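## 3. How we watched the frames 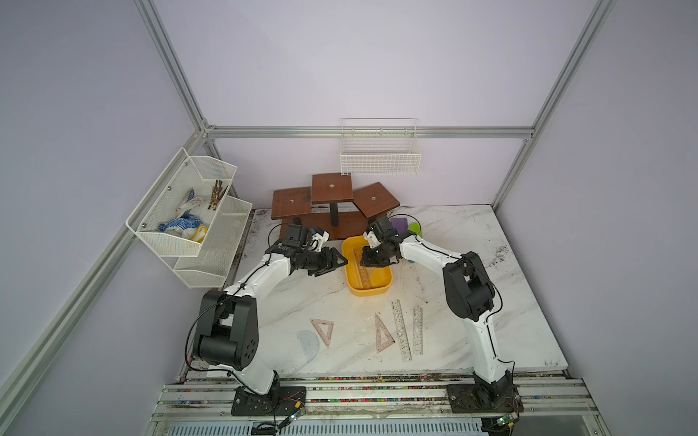
**Figure 1.** Two arms over the marble-patterned tabletop, with the yellow tray by the left gripper.

I should say straight away that I'm a snooker person first and a researcher second, so this part of the paper may read a bit like somebody talking in the bar at the Varkley club. Iman El Ouafi did her best to calm me down in the edits.

What we wanted to know was simple enough: do amateur players slow down when they're behind? Everybody who follows the game has an opinion on this. My dad swore blind that a player who's trailing rushes, and Nesma Samir (who has played league snooker a lot longer than I have) is just as sure that they dither. So we sat down with recordings of 127 frames from the Jasport winter league and timed every single shot, which took most of November and a frightening amount of tea.

We took shot time to run from the moment all the balls had stopped to the moment the cue tip met the white. Sounds easy! The first bit is horrible, though. A ball creeping towards a cushion can look still for ages before it gives up, and on club recordings with poor lighting you end up rewinding over and over. Nesma and I both timed every frame without seeing each other's numbers, and where we differed by more than 2 seconds we watched the shot again together and argued until one of us gave in (usually me).

Some shots we threw out altogether. Break-off shots went, as did anything where the players were waiting for the referee to clean a ball or put the colours back after a mix-up. We also dropped shots where somebody went off to fetch the rest from the next table, which happens far more in club snooker than you'd think from the telly. I did want to keep those in, because walking round for the rest is thinking time too, but Iman pointed out that we couldn't tell the thinking from the walking.

Being behind needed a definition as well. We counted a player as trailing if they were 20 points or more down when they came to the table. A smaller gap than that can vanish with a few reds and colours, and the players we chatted to at Varkley on a Monday night said they hardly notice it. Murell (2) used a share of the points still on the table instead, and I can see why, but it gets fiddly near the end of a frame when there are only the last few colours left and somebody's hunting snookers.

We kept safety shots and pots apart. That was a judgement call more often than I'd like. Plenty of amateurs play what Besson calls the "shot to nothing with hope attached", where they're half going for the red and half running the white back to baulk, and if we couldn't agree on what the player meant, the shot went into a third pile marked unclear. The unclear pile is left out of the main comparison and comes back in Section 5, where we look at whether it would have changed anything.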